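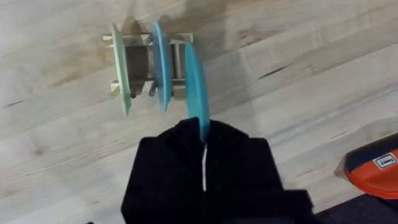
About Clokthorpe

Clokthorpe is a school of household practice for adults and young people. It offers instruction in the ordinary work of the home: washing up, drying, putting away, laying a table, and keeping a kitchen in working order. The school was established by the Akusano Foundation, which continues to own the building and to approve the annual program of courses.

Our Purpose

The school was founded on the view that housework is a skill and deserves to be taught with care. Many of our students are preparing to live on their own for the first time. Others are returning to independent living after a long illness, or are taking up paid work in kitchens, residences, and guest houses. All of them begin with the same introductory course, regardless of prior experience.

Instruction takes place in small groups. No group exceeds 7 students, and each works at its own table for the length of the session. Students are expected to clear and wipe their table before they leave the room.

The Table and the Rack

The introductory course opens with plates. A student learns to lift a plate by its rim, to carry it level, and to set it upright in a rack so that it stands without touching its neighbor. Plates are first practiced clean and dry. Washing is added once the student can fill and empty a rack with confidence.

Plates of different colors are used throughout the course. An instructor may ask for the blue plate to be racked first, or for the palest to be placed at the left. Following a spoken request of this kind is part of the exercise, and students later give the requests to one another.

The school keeps racks of several patterns, as students will meet different ones in the homes and workplaces to which they go. Tables are light wood and are left without cloths during lessons.
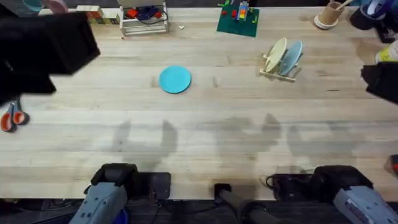

How many plates does a beginner work with at one time?
Beginners work with 3 plates and one rack. The number is increased when the instructor is satisfied that each plate is being set down gently and in the order requested.

Courses

The introductory course is followed by 2 further courses, which may be taken in either order.

The Kitchen Course covers the storage of dishes, glassware, and dry goods, the care of wooden surfaces, and the planning of shelves and drawers. It uses the Triveck Method, a system of arranging cupboards by frequency of use that was developed at the school and is set out in the student handbook.

The Shared Rooms Course covers living rooms, hallways, and play areas. Topics include sorting toys and building bricks, folding blankets, and returning a room to order at the end of the day. It is often chosen by parents and by those who intend to work with young children.

Facilities

The school occupies 3805 square feet on the upper floor of Nuchit House. There are teaching rooms, a working kitchen, a linen room, and a small library of household manuals, which students may borrow during their enrollment. The building has step-free access from the street and an elevator to the teaching floor.

Admission

Applications are accepted throughout the year, and new groups are formed in August and in January. Applicants are asked to attend a short visit before enrolling. Fees are published in the course prospectus, and assistance is available from the Akusano Foundation for students who meet its conditions. Requests for a prospectus should be addressed to the admissions office at Nuchit House.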